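Come and help us sort: textile sorters wanted at Surkside
Reading time: 2 min
25/05/2026

We're looking for 3 people with patient hands and a decent eye for colour to join us in the sorting room at Surkside, our reuse shop and mending workshop in Sudeneck. It's paid work, 20 hours a week, running through to the end of December, and we'd dearly like to hear from people who have never done anything like it before (most of us hadn't either!).

What you'd be doing is simple enough to explain, though it takes a week or two to feel quick at it. Donated cloth comes to the table, and you put the pale things in one clear bin and the darker things in another, keeping an eye out for labels as you go, so that the washing gets done properly and the menders know what they've been given.
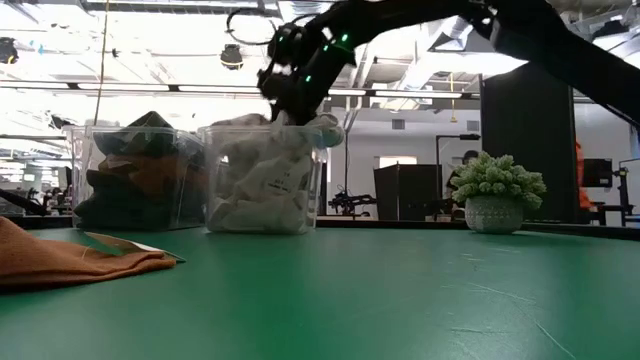

You'll also fold, stack and weigh, and now and then carry a bin through to the shop, so please tell us if lifting is difficult and we'll share things out differently. There's a kettle, a radio that more or less behaves, and a good long lunch break. Last winter we passed on 143 bags of bedding and clothes, and we'd love to do better this time.

No certificates needed. Just write us a few lines about yourself and which mornings suit you, and drop them in at the Surkside counter or post them to us at 127 Plornovport Road, Sudeneck. We do reply to everybody, even if it takes us a little while.

Recent notices
Mending evenings: places still free
Xaba curtain fabric, end of roll
Shop opening hours over the summer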